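4.2 Placing the bin on the work table

1. Wipe the stainless steel top with a damp cloth and dry it. Smudges do not affect use.
2. Check that each leg stands flat on its foot pad. Do not load a table that rocks.
3. Set the empty bin on the tabletop, open side up, clear of the front lip.
4. Fill the bin in layers. Do not stack items above the rim.

Note: Keep the recessed slot at the left edge free of crumbs and labels.

CAUTION: Do not drag a full bin across the steel. Lift it with both hands.

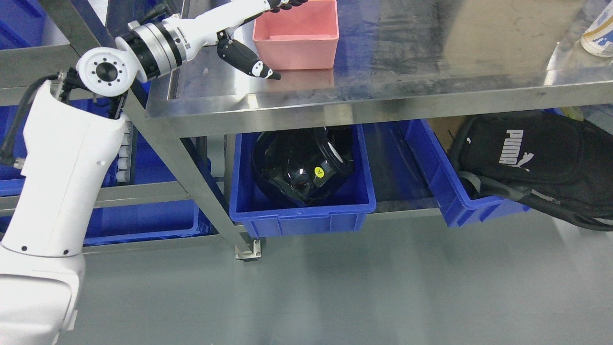
Figure 4-2. Empty bin on the steel tabletop (step 3).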